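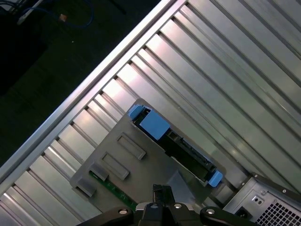

Residents of the lower catchment have asked, according to the Stillota landcare group, why the gauge records for the creek stop and start so often before the current grant. The short answer is that the old loggers were read by hand and the readings were kept on whatever office computer was free at the time. Recovering and checking those readings has been the main work of this reporting period.

Progress report: Saser Creek flow and turbidity records
Period ending March

1. Recovery of past readings
The target was 2,777 daily readings from the two gauges, Saser weir and Zullon crossing. All have now been transcribed into one table with a common datum. Roughly 400 carry a quality flag, mostly at Zullon, where silt built up around the stilling well and held the float at a false level. Flagged values have been kept in the table and left out of the monthly averages.

2. Rating curves
The weir curve was redrawn after the spring gauging runs. The old curve overstated low flows – the notch had been measured from the wrong side of the plate. The Zullon curve is unchanged and should be treated as provisional above bank height.

3. Storage and backup
The working copy sits on a desktop at the field office. A second copy is held off site and refreshed monthly. Drive replacement was charged to the equipment line and no further spending is planned there.
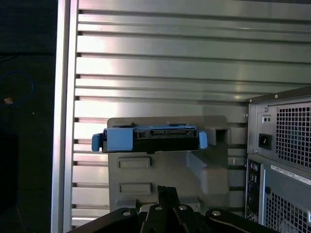 Sârbu asked at the mid-term review whether turbidity could be reported against flow instead of by date, as the dated charts hide the first flush after rain. Both forms will be supplied in the final tables. The colour scale on the charts has also been changed so that it prints legibly in grey.

4. Variations
The bank survey extends 100 metres downstream of the crossing, as agreed. Access to the far side was closed during lambing and that section will be walked next quarter. Travel is slightly under budget; labour is on budget.

5. Next period
Check gauging at Zullon at high flow, if one occurs.
Clean and re-level the stilling well.
Draft tables to Stillota for comment.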